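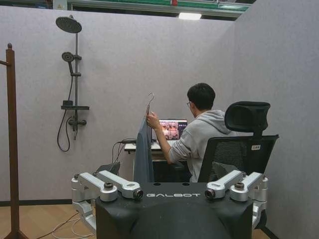
*Sorting clothes at the desk, one hanger at a time.*

# Goodall rolling clothes rack, reddish-brown wood

I bought the Goodall in June to get a row of coats and shirts off the backs of chairs. The room has no wardrobe and the walls won't take hooks, so it had to be something that stands on its own. I looked at the Nirkau first, which is cheaper and all metal, but the one in the shop swayed when I pushed it and I didn't want it in a room where I sit all day.

It came in one long box and took me 50 minutes to put together. The instructions are drawings only. They are fine until the base, where two of the slats look the same on paper and aren't the same in the hand. If you fit them the wrong way round the holes for the casters don't line up and you have to take four screws out again. Everything else went together with the key supplied.

## In use

The posts are thick and the rail is slim. I thought the rail would be the weak point but it has stayed straight with a winter coat on it. A metal hook slides along it easily. My wooden hangers from Pernamier fit too, though the hook on those is a bit tight over the rail and you have to lift them off instead of sliding them along. 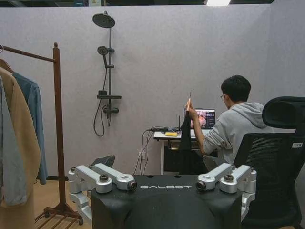 Long coats are where you need to measure. Mine clears the slats, but I wouldn't want it any longer, and anything full length will sit on the base and pick up dust. Shirts and jackets are no trouble. Wide sleeves take up more rail than you expect, so two bulky coats side by side will push everything else along. I keep the heavy one near the post.

The casters are small. On a hard floor they roll well enough, on a rug they drag — I lift one end and walk it round. They don't lock. The slatted base is good for shoes or a box but I've left mine clear so I can sweep under it.

The finish is even on the posts and a little rough on the underside of the slats. There was a smell of varnish for the first few days with the window open. It has gone now.

## Against the Wunum

A friend has the Wunum, which is 700 mm wide and folds flat. It is handier if you need to put it away. It also holds less, and the feet stick out far enough to trip on. For something that stays where it is I'd take the Goodall.

**Good:** steady, decent rail, room underneath

**Less good:** casters don't lock, base drawings are unclear, a bit low for long coats

Four out of five. I'd buy it again, and I'd check the slats before tightening anything.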